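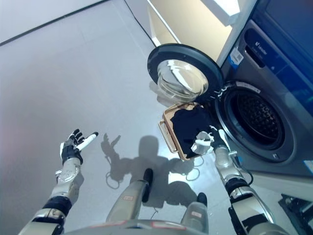

Phone and Tablet Safety Check for the Household
Kondale Home Pages – checked 05/10/2026

I make this check two times in a year, the next one will be in August. It is for the phones and the old tablet which we all use at home. After each point I write the result and then my comment. Please use the list for your own devices and change what does not fit.

PART A – THE OUTSIDE

A1. Screen has no cracks or sharp edges
Result: OK, one remark
Comment: The small phone has a thin scratch near the speaker. I passed a fingertip over it and felt nothing sharp. A real crack should be covered with clear tape the same day, until the repair.

A2. Back cover lies flat, battery is not swollen
Result: OK
Comment: Put the phone on a glass table and press lightly on the corners. If it rocks and it did not rock before, stop charging it and bring it to a shop. Do not try to push the cover back.

A3. Charging port is clean
Result: Not OK, corrected
Comment: There was much lint in the port of my own phone. I switched it off and took the lint out with a wooden toothpick. No metal needle, please.

A4. Case can be removed and is clean inside
Result: OK
Comment: Sand was under the case from the weekend at Surcombe. Wiped with a dry cloth.

PART B – CHARGING

B1. Cables have no open or bent places
Result: Not OK
Comment: The long cable in the bedroom is broken near the plug and one can see the wire. Thrown away. I ordered a new one from Erker, and until it comes we share the kitchen cable.

B2. Charger does not get too hot
Result: OK
Comment: Felt by hand after 90 minutes. Warm, but I could hold it without problem.

B3. Nothing is charged in bed or under a pillow
Result: To be repeated
Comment: We agreed on this last time and it was forgotten again. The charging place is the shelf in the hall.

B4. Battery health
Result: Watch
Comment: My phone shows 90 percent, the tablet 62. The tablet is still good for recipes, but I would not take it on a trip.

PART C – LOCK AND ACCOUNTS

C1. Screen locks by itself
Result: Corrected
Comment: It was set to 5 minutes on the tablet. Now it is one minute. The children complain a little.

C2. Code is not a birthday
Result: OK
Comment: Not written here, of course.

C3. Banking app has its own code
Result: OK
Comment: It must be a different code from the one of the screen. I tested it with the wrong code and the app stayed closed.

C4. Updates are installed
Result: Partly
Comment: Both phones are up to date. The tablet does not receive updates anymore, so I removed the bank and the mail from it.

C5. Device finder is switched on
Result: OK
Comment: I let the small phone ring from the computer. It was in a coat.

PART D – CONTENT

D1. Photos are saved in a second place
Result: Done
Comment: I copied 600 photos to the external drive and opened a few of them there to be sure.

D2. Emergency contacts are correct
Result: Corrected
Comment: The number of the Buthelezi clinic had changed. Look also at the medical information, we had an old allergy note in it.

D3. Apps that nobody uses are deleted
Result: Open
Comment: I did only my phone. The others must decide for themselves what they want to keep.

STILL OPEN
B1 – new cable
B3 – look again in two weeks
D3 – small phone and tablet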